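May 29, 2024

Budget notes for the gripper order. The form for the second half of the year closes before I have any of the numbers it asks for, so I am writing down what I do have.

Current state: 2 hand-held grippers, both on loan from the Batdale group, both wanted back by November. The chopstick task is the one we keep going back to in the kitchen, and it is also the one that eats pads.
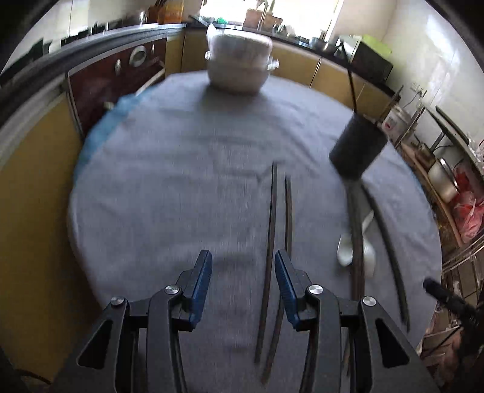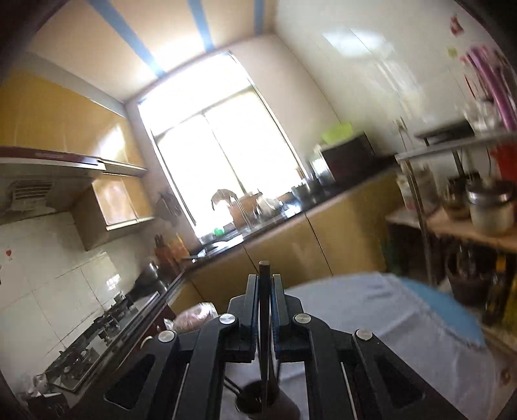

Kitchen table, chopstick task. Blue finger pads in both.

Why chopsticks decide the purchase: they are thin, they roll, and the finger has to close on almost nothing. A mug will forgive a tired pad. A chopstick won't. When I first costed this I priced everything around mugs and bowls and came out with a lovely small number, which I then showed to people. I regret showing it to people.

Quotes so far

Clovden: $515 per gripper, assembled, cable included, pads extra. Lead time "standard", which I asked them to translate into weeks and have not heard back.

Plorville: $319 per gripper as a kit. Pads included, one set. Assembly is ours. The PDF says an afternoon. I have built their kits before and would like to know whose afternoon.

The gap is $196 per unit, which looks like a decision until you put our hours on it. Last kit we built had a linkage that bound at the top of its travel and got taken apart twice. Nobody logged those hours anywhere because they were "just tinkering". If I charge them honestly the kit is the expensive one. If I charge them the way the form wants, they are free, and so are we all.

Leaning: one Clovden to work with, one Plorville to cannibalize. The cannibal unit has a history here. Pivot hardware walks off, and having a donor on the shelf beats ordering four screws and paying more for the shipping than for the screws.

Pads

Put down 20 sets. This will be queried. It was queried last time, when I put down fewer and we ran out.

Still want to know whether the ribbed ones are worth sticking with. My feeling is they hold a thin round stick better when it lies along the finger and do nothing useful when it crosses at an angle, but that is a feeling and I have no test to go with it. Ask both vendors for a flat sample set. Ask again, since asking once has a poor record.

Cables

Longer. Whatever length they offer, the next one up. A kitchen is narrow until you have to get a cable around a table in it, and then it is enormous. Two spares, and a bag of hook-and-loop ties, which I will pay for out of the stationery line like everyone else does.

Props

The form has no category for chopsticks, spoons, tablecloths or crockery. Last year these went under "consumables", came back, went under "minor equipment", came back, and were finally approved as "consumables". Starting with "minor equipment" this time to save a step.

Want a second tablecloth in a plain color with no sheen. Wrinkles stay. I got a note on the last plan asking whether we could iron, and the answer is that people's tables have wrinkles in them and the gripper might as well find out now. Also want chopsticks in a pale finish to go with the dark ones, so we are not only ever good at dark brown.

Storage

Miranda (the file server, for anyone new) is nearly full and has been nearly full since before I started here. The kitchen sessions are not the worst offenders but they are the ones I get emails about. Two more drives on the plan. If they get cut I will start deleting other people's old calibration runs, and I have said so in the comments box.

Not asking for: a wheeled base, an arm, a nicer table. I priced the arm out of curiosity and closed the tab. We can't keep ourselves in finger pads, so it seems early.

To do before the form goes in
- Clovden: lead time in weeks, and is the $515 with or without tax
- Plorville: does the kit ship with the pivot caps this time
- Batdale: can the loan run past November if the order slips. Ask nicely. Return their screwdriver first.
- find the screwdriver
- check whether anyone else wants pads on the same order and split the shipping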